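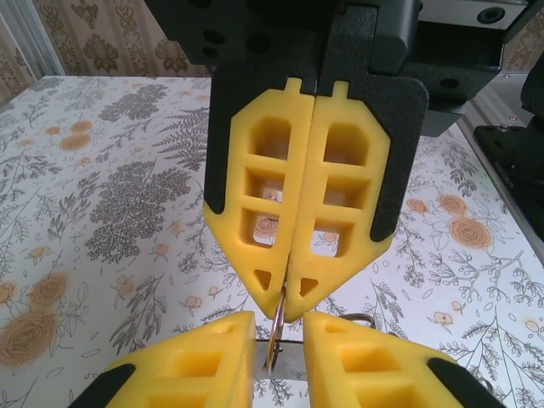
Whitlock Library Extends Evening Hours

15 November 2023

The public library in Whitlock will stay open until nine in the evening from next week, after a trial in the spring brought more visitors than the town had expected. The new hours apply to the main building on Conder Street. The small branch near the station keeps its present hours.

The trial began in March and continued for 69 evenings. In this time the library registered 2763 visits after six o'clock, and 903 new cards were given out at the evening desk. Many of the new readers work in the shops and offices of the center and could not come before closing time.

"People asked us for this during many years," said Leilani Halvorsen, the head of the library. "They came from work, they saw the dark windows and they went home. Now they can sit down and read the newspaper, or bring back their books without hurry."

The town council approved the money for the longer hours last week. It will pay for three part-time employees and for the heating of the reading room on the second floor. The children's department will close at six as before — the council may discuss it again after the winter.

Together with the new hours, the library is changing some of its rules. Books can now be kept for four weeks, and a reader can renew them by telephone until closing time. The fee for a lost card stays the same. The study rooms must be reserved one day before, at the front desk or by telephone.

The side entrance from the parking lot will be locked at six. Evening visitors are asked to use the main door, where the book return box has also been moved. Bus passengers should note that the last bus from Conder Street leaves ten minutes after the library closes.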